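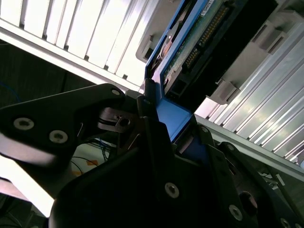 Hard drive in a blue caddy.

Mahawong Festival

The Mahawong Festival is a yearly community celebration held over 2 days in January in the Canadian prairie town of Goltico. It is usually described as a Thai-Canadian event, although its program has included Lao, Filipino and Ukrainian performers for most of its history. Organizers promote it as the oldest gathering of its kind in the province, a claim for which no independent evidence has been published.

Name and origins

The name is commonly said to be an old Thai word for a great gathering. Speakers of Thai who have written to the local paper do not agree on this, and at least one letter suggested it was a family nickname. The explanation on the festival's own posters has changed several times and should be treated with care.

Most accounts credit the founding to Pongsak Chareonsuk, a restaurant owner who is said to have invited the whole town to a midwinter supper after a blizzard closed the highway. The story appears in nearly every printed program. It does not appear in the newspaper for that winter, which covered the storm at length and mentioned a supper at the curling rink with no host named. Chareonsuk himself gave differing versions in later interviews, and in one of them the meal took place in spring.

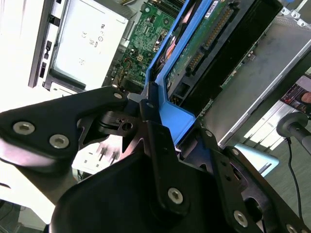
Is the festival a religious event?
It is a civic one, though monks from a temple in the city have given a blessing on the opening morning in some years.

Program

The opening day is given over to food stalls, a children's lantern walk and an evening concert in the Jadent Hall. The second day has dance classes, a used book sale and a debate in which local speakers argue a question chosen by the audience. The debate draws the smallest crowd and the most letters to the editor.

Food is the main attraction for most visitors. Stall rules once required every dish to be "traditional," a word that was never defined, and a dispute over perogies with green curry filling led to the rule being dropped. There are now 18 stall spaces, assigned by draw.

Attendance

The organizers reported 3,573 visitors at the most recent festival. The figure comes from wristbands handed out at the door, and a person attending on both days receives a new wristband each morning. The number of separate people is therefore unknown and may be a good deal lower. Earlier totals were estimated by eye and cannot be compared with it.
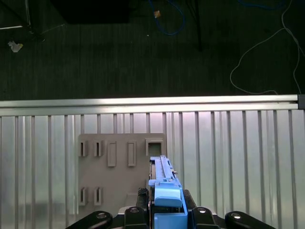
Funding and criticism

The town pays for the hall and for snow clearing. Celex, a regional grain handling firm, has sponsored the concert, and its name is displayed above the stage. Some residents have objected to the size of the banner, others to the use of town money for what they see as a private party. Supporters reply that the festival brings trade to local motels in a slow month. No study of this has been carried out, and the motel owners quoted in the press have contradicted one another.

A separate complaint concerns who speaks for the community. Several Lao families have said the event's publicity treats them as guests at something they helped build. The wording on the posters was changed to "Southeast Asian and friends," which pleased few of those who had complained and has since been shortened again.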